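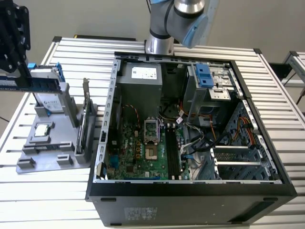
I have been trying to cancel my gym membership since February. I joined in a fit of optimism and went five times, and one of those was to ask where I'd left my towel.

The gym is called Kutden, and I have no complaint about the place itself. It's clean, the showers are hot, and the man on the desk nods at you in a way that suggests you've both been through something. Joining took less time than boiling an egg. I did it on my phone while waiting for a bus, and by the time the bus came I had a PIN, a welcome email and a free water bottle with my name on the list for it. (The bottle never arrived. I mention it only because I intend to keep mentioning it.)

Leaving is a different sort of exercise. The app has a button for upgrading, a button for freezing, a button for bringing a friend and a button for buying the water bottle. If you dig about under Account, then Preferences, then My Journey, you come to a line of pale grey text saying that members who wish to "pause their story" should get in touch. My story was me on a rowing machine, going nowhere, watching a cookery programme with the sound off. I felt it could stand a pause.

So I got in touch. The chat window asked what it could help with and I typed "cancel". It offered me a timetable for spin. I typed "cancel membership" and it told me how to cancel a spin class. I hadn't booked a spin class, but by then I was so keen to cancel something that I nearly booked one.

The phone line opens at nine. I rang at nine and was 78th in the queue. I had no idea a queue would own up to that. The hold music was a pan pipe version of something I used to like, and every so often a voice broke in to say that my call mattered and had I thought of using the chat. I put it on speaker and cleaned the oven. It's a very clean oven now, and if anyone wants to know what I got out of my gym membership, that's the answer.

When I did get through, the woman was lovely. They are always lovely, it's how they get you. She asked why I was leaving and I said I didn't go. She asked if I'd go more if it was cheaper. I had to think about that. I said I supposed I'd be not going at better value. She knocked a bit off and I thanked her, put the phone down feeling pleased, and was halfway through a sandwich before I realised I was still a member.

Second try, a Monday. I had written CANCEL on the back of an envelope and propped it against the kettle. This time I held firm, and was told I'd need to give notice in writing. On paper. I can open the front door of the building by waving my phone at it, but to stop doing so I have to find a stamp.

I did find one, in the drawer with the dead batteries and the takeaway menu for Pimentel's, closed for years and much missed. Then I had to write a letter, and I discovered that I no longer know how. Do you still put your address on the right? I wrote "Dear Kutden", which looked like the start of a break-up, and then I suppose it was one. I said it wasn't them. I signed it "Yours faithfully", which after five visits seemed a bit rich.

I've since worked out what it has all cost me, which was a mistake to do before bed. £297, so far. I could have hired a boat and rowed it properly, with ducks.

The reply came last week, thanking me for my loyalty and confirming that the membership will end after one further payment. There was a survey. How likely was I to recommend them to a friend? I gave them an eight, in case they could still do something to me.

I've started walking to work instead, the long way, past the canal and the bakery. The bakery has a loyalty card. Six stamps so far, and I've had no trouble at all keeping it up.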